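Garkus Public Library
The Garkus Public Library will begin its winter schedule on 10th December. Details for patrons follow in this thread. (1/6)

Garkus Public Library
The main branch will close at 8 p.m. on weeknights. The Lullell branch will keep its present hours until the end of January. (2/6)

Garkus Public Library
Loan periods for new fiction will be extended to 3 weeks. Items already checked out will be updated in your account. Please do not call the desk to request the change. (3/6)

Garkus Public Library
Interlibrary requests from Wastodgate are limited to 20 per household while the delivery route is under review. Holds placed before the new schedule begins will be honored. (4/6)

Garkus Public Library
The Csonka Reading Room will reopen with 2 additional study tables. Rooms may be reserved up to one week ahead with a library card. Covered drinks are permitted. Food is not. (5/6)
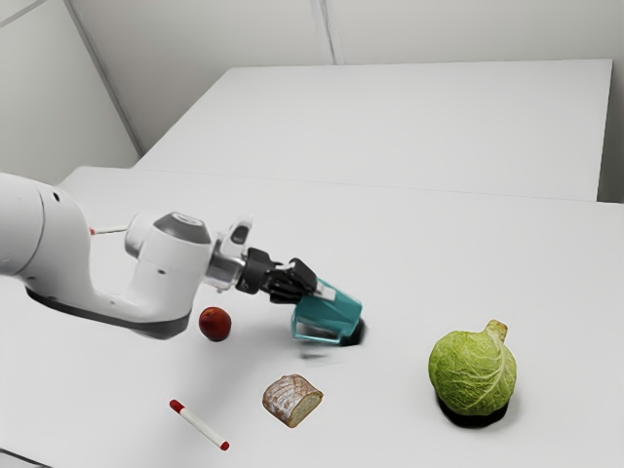

Teal mug, red fruit, bread and green cabbage on a gray tabletop.

Garkus Public Library
Questions about accounts, fines or large-print delivery may be sent to Nisha Bajpai, Patron Services, or left at extension 1112. Messages are returned within two business days. Printed copies of the schedule are available at both branches. (6/6)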